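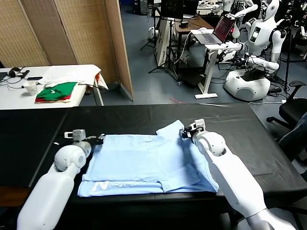
Light blue T-shirt with white lettering, laid out on black sheeting.

Isolow: T-shirt shrinkage records
By Horațiu Barbu
Mon 16 June

Hi! I kept a notebook of how much T-shirts shrink in the wash, then friends started mailing me theirs, and now it's a CSV with 2679 rows. One row is one shirt after one wash. If you sew, sell secondhand, or just want to know whether to size up, help yourself.

What's in it

The main file is isolow.csv. Each row has a shirt ID, the fiber mix off the care label (copied as printed, spelling mistakes and all), chest width and body length before and after, water temperature, and whether it was line dried or went in the dryer. Measurements are in centimeters. I know, I know, but my good tape measure only has centimeters on it and I wasn't going to convert everything by hand.

Shirts came from 62 households. The household column is just a code, so please don't write and ask me which one is yours!

How to measure, if you want to add rows

Lay the shirt flat with the front up and smooth it with your palms, but don't pull. Chest goes straight across just below the armpits. Length goes from the highest point of the shoulder, next to the collar, down to the hem. Measure everything 2 times and write down both numbers, even when they disagree (especially then). Do it before you fold, and let the shirt rest overnight after drying. 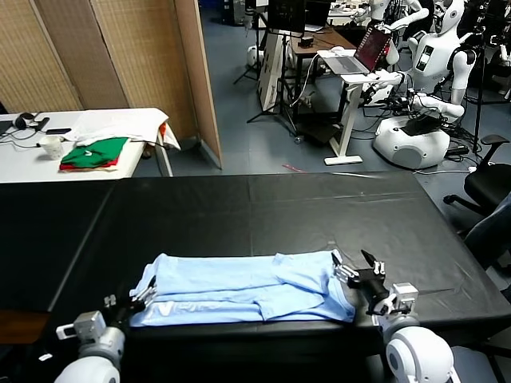 Light blue shirt folded lengthwise, the upper layer bulging a little in the middle.

Stuff that's wrong with it

Cotton is way overrepresented. There's hardly any linen, and the wool rows all come from one very brave person. Temperature is whatever the washer dial said, and I don't trust washer dials much.

Also, 74 rows have no "before" length, mostly from the early days when I'd get excited and throw the shirt in first. I left them in with a blank cell. Drop them if you're working on length, but the chest numbers are fine.

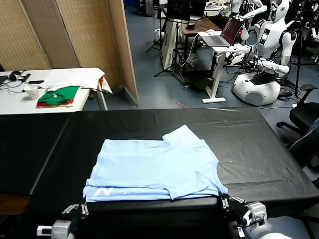 The Hawthorne batch (household codes starting with H) was entered in April from paper sheets, and a few of the sevens might be ones. I fixed what I could read. If a shirt seems to have grown by a whole hand, that's probably where it came from.

Using it

Do whatever you like with it, including selling things you make from it. A mention would be lovely. Please don't use it to rank clothing brands, though. I never recorded brands, and guessing them from the fiber mix is going to go badly.

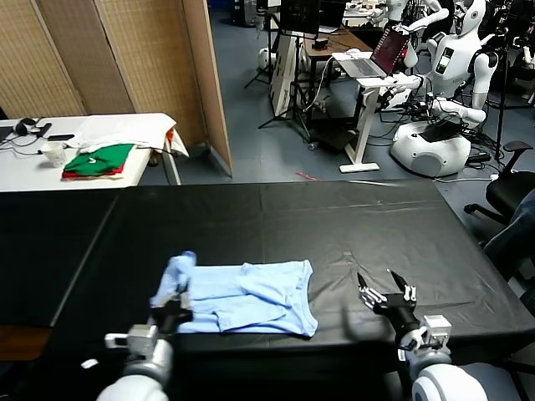

Corrections are welcome by pull request or plain old email. Send the shirt ID and the new number, and tell me if you remeasured or just spotted a typo, as I log those separately in changes.txt. I'm slow in summer but I do read everything.

Related
- Urnine: sock survival log
- Atora: care label spellings, collected
- Hawthorne paper sheets, scanned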